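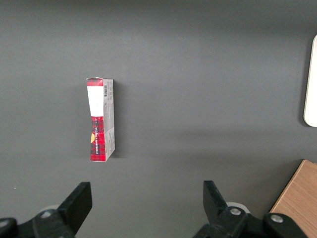 Search this site
Search

Keeping the Gripper Cell Going: Setup and Maintenance Report
August
By Rekha Warrier and Serpil Kırmızıgül, Orkville College, Automation Technology

Background

The gripper cell in the Imrie lab was handed over to us at the start of term with a short note saying it drifted. The group before us had used it for picking and placing small cartons, and by the end of their project the fingers were closing off centre and knocking boxes over. Our project was to set the cell up again from the mounting screws outward, write a service routine for it, and leave it so that the next group could start work without repeating what we did.

We did not change the arm program except where noted. The programming side is covered in the other group's report.

What the cell consists of

The arm carries a parallel gripper with two flat black fingers. Each finger is screwed to its own mount. A small camera sits at the wrist and looks out past the fingertips, so both fingers are always in view along the bottom of the picture. The work surface is a flat dark grey sheet with a matte finish. The controller is a Dudov unit that was already in the lab, and the finger mounts came as a kit from Sullska.

For a test object we used a small upright carton, tall and narrow, with red tartan printing and a barcode on the side. We chose it because it falls over easily. A wide, heavy object would have hidden the fault we were looking for.

Finding the fault

Our first idea was that the controller had lost its zero position. We re-zeroed it several times and the first few picks after that looked fine, but the error came back during the same session. Serpil then held the left finger by the tip and moved it gently with the power off. It had play in it. The right finger had none.

We measured the play at the tip with a dial gauge clamped to the bench and got up to 2 mm, depending on how hard we pushed. That is enough to tip a narrow carton, as the loose finger touches late and the box gets pushed sideways by the other one.

The screws holding the left mount had backed off. They were not damaged. There was no thread locker on them and no witness marks, so there was no way to tell by looking whether they had moved.

Refitting the fingers

This is the order we ended up using. We tried it in a different order first, tightening each side fully before starting on the other, and had to take it apart again.

1. Jog the arm to the service position and open the gripper all the way.
2. Power off at the controller and lock the switch. Wait for the status light to go out.
3. Remove both fingers and wipe the mating faces. We found fine grey dust behind the left one.
4. Put a small drop of medium strength thread locker on each screw.
5. Fit both fingers finger-tight only.
6. Close the gripper by hand onto the setting block, so that both pads sit flat against it.
7. Tighten the screws a little at a time, going from one side to the other.
8. Draw a paint line across each screw head and onto the housing.
9. Leave it alone overnight before running it.

The first time through took us 45 minutes, not counting the overnight wait. It got quicker after that, though most of the time goes into step 6 and we would not try to rush it. If one pad is not flat on the block when the screws go tight, the whole job has to be done over.

Checking the camera

Taking the fingers off does not disturb the camera bracket, but we checked it anyway. With the gripper open, the fingers should come up from the lower corners and leave a wide clear gap of grey between them. If one finger sits noticeably higher than the other on the screen, then either the bracket has turned or a finger is not seated. We kept a printed picture taped to the side of the controller to compare against.

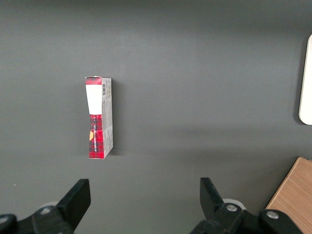 Lighting made more difference than we expected. The carton throws a soft shadow to its right, and the detection step sometimes took the shadow as part of the box and put the centre too far over. Rekha lowered the contrast setting until the shadow dropped out and the red printing was still picked up. The settings are written in the logbook. The blind on the lab window needs to be down when they are used, and we lost most of one Saturday session to finding that out.

The carton itself also needs looking at. The cardboard at the top edge gets crumpled with handling, and a lifted flap changes the outline the camera sees. We suggest swapping the carton when the top edge is no longer straight.

Test run

After refitting we ran 500 pick and place cycles over several lab sessions. Each cycle picked up the carton, lifted it, turned it and put it back down standing. We stopped to check the paint lines at the end of each session.

None of the screws moved. The carton was knocked over twice. One of these was with the blind up, as described above. We do not have an explanation for the other one. The log shows a normal approach and a normal closing force, and we could not get it to happen again. It is possible someone leaned on the bench, but we did not see it.

Play at the left finger after the run was too small for us to read on the gauge we had.

Service routine

Before each session: wipe the grey surface and the finger pads with a dry cloth, look at the paint lines, compare the camera view with the printed picture.

Every month: check each finger for play by hand with the power locked off. Clean behind the mounts with a soft brush. Check that the cable at the wrist is not rubbing.

When a paint line is broken: do the full refit. Do not just tighten the one screw, as this pulls the finger out of line with the other.

Keep loose items well back from the area the arm works in. Trays and boards tend to get left at the edge of the work surface, and the arm has no way of knowing if one gets pushed in.

Things we did not get to

The setting block is aluminium and we made it ourselves on the manual mill. It should be checked on a proper surface plate. We also wanted to try softer pads on the fingers, but the ones we ordered did not fit the Sullska mounts and there was no time to send them back. They are in the drawer under the controller with the spare screws.

The logbook, the block and the hex keys are kept in the same drawer. Please put the hex keys back.

Contact: Automation Technology office, Orkville College | © Orkville College, student project pages | Back to top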